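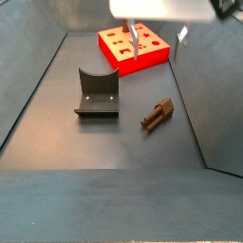 ¿Cuántos metros ha perforado Pletico en Lomwood desde que anunció el programa? Según su propio comunicado, 330, repartidos en dos sondeos.

Lo pongo al principio porque en los últimos mensajes se habla de «campaña extensa» y de «sistema aurífero de escala distrital», y conviene tener la cifra delante. Con dos sondeos no se dibuja ni una sección decente. He leído la nota entera, anexos incluidos, y sigo sin encontrar el rumbo ni la inclinación del segundo. El primero corta la estructura muy oblicuo -- lo dice la tabla, en letra pequeña -- y aun así los intervalos se dan como longitud en testigo, sin estimar el espesor real.

Tampoco me convence lo de la proximidad a Dredow. Que haya una mina antigua al otro lado del valle está bien para el mapa de la portada. De la roca que hay debajo de la concesión no dice gran cosa, y entre una y otra pasa una falla que la propia empresa cartografía con interrogantes.

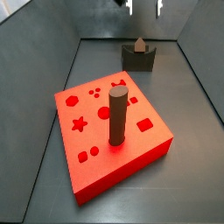

Sandamali Dissanayake escribió en septiembre:

> Creo que estáis siendo demasiado duros. La anomalía de suelos es
> coherente, sigue el contacto durante un buen trecho y nadie la había
> perforado antes. El acceso por pista forestal abarata mucho cada
> metro. Para una empresa de este tamaño, empezar con dos sondeos y
> esperar a los análisis me parece prudente. Y el equipo conoce la
> zona, que ya trabajó allí en la época de Pramanik.

Sandamali, en lo del acceso te doy la razón. En lo de Pramanik, menos. Aquel programa se cerró sin publicar recursos, y los testigos que quedaron en el almacén no se han vuelto a analizar, que se sepa. Si tanto valen, reanalizarlos sale bastante más barato que mover una máquina.

En cuanto a la anomalía, la malla de muestreo tenía 200 metros entre líneas. A esa distancia la continuidad la pone quien traza las curvas. Le pregunté a Úna Horgan si había visto los datos brutos y me contestó que solo el plano coloreado, igual que todos nosotros.

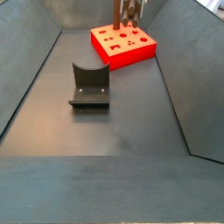

¿Qué haría falta para tomarse en serio el proyecto? Relleno de la malla, los testigos viejos reanalizados y un tercer sondeo perpendicular a la estructura, con blancos y duplicados publicados.

Asger Arnardóttir me apuntó en privado otra cosa que se me había pasado: el mejor intervalo incluye una muestra muy alta y el resto está casi en el límite de detección. Sin esa muestra, el promedio se queda en nada. No digo que sea mentira, el oro grueso es así, pero entonces toca repetir el ensayo con tamiz metálico y enseñar los dos resultados. La muestra es la 2082, por si alguien quiere buscarla en el anexo.

Dejo mis notas sobre lo que voy a pedirle a la empresa, por si queréis añadir algo antes de que lo mande.

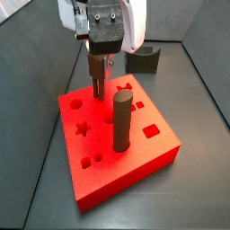 PREGUNTAS PARA PLETICO

1. Rumbo, inclinación y coordenadas del segundo sondeo.
2. Espesor real estimado de cada intervalo, o la explicación de por qué no se puede estimar todavía.
3. Ensayo repetido de la muestra 2082.
4. Estado de los testigos de Pramanik y quién los custodia.
5. Datos de suelos en tabla, sin interpolar.

La cuarta es de Imtiaz Pathirana, que la lleva pidiendo desde la lista anterior. Si contestan, lo reenvío aquí tal cual llegue -- con los adjuntos, si el servidor los traga.

Un saludo,
Imtiaz Dissanayake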